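The people who pick returns for a living

I worked the returns floor at the Gustero warehouse outside Rastport for 5 years before I moved to the training side, so I have an opinion about the arms.

Returns is the part of the business customers never think about. A box comes back with a mug, a phone case and half a toy set in it, and a person has to take each thing out, decide what it is, and send it somewhere. On a normal shift a sorter at our site handled roughly 1,000 items. Your hands get tired first, then your neck.

When Trikum put in the first robot cells in January, most of us expected the fight to be over layoffs. There were none that winter. What changed was the job itself. The easy items went to the machines and the bad ones stayed with us: broken glass, leaking shampoo, anything tangled. The target dropped to 308 items a shift, and management described that as relief. Ask anyone who has done 308 bad ones in a row.

I think that part is badly understood by the people who buy these systems. Easy items were the rest breaks. You could sort socks and talk to the person next to you. Take those away and you have a shorter list of harder work, at the same hourly rate.

The other change was minding the cells. A sorter who gets moved over clears jams, sets up bins and watches an arm try to get its fingers around things that were never made to be picked up by one.

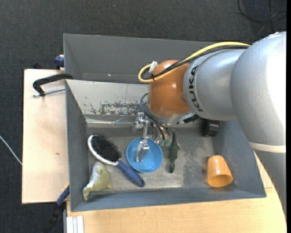

It takes judgment, and it should be paid as skilled work. At our site it came with a two-page handout from Nikzad, the contractor that installed the cells, and an extra 40 cents an hour. The people doing it know which objects will slip and which will roll into a corner and stay there. They learned that with their own hands, over years, and the company gets it almost free.

I am not against the machines. My wrists are bad and I would not wish the old rate on anyone starting now. But if a company wants its sorters to teach and tend the equipment, it should write that into the job title and the wage. It should also leave some easy work on the human side, even if the arm could do it faster. Our managers have been told this twice. So far they have offered us better mats to stand on.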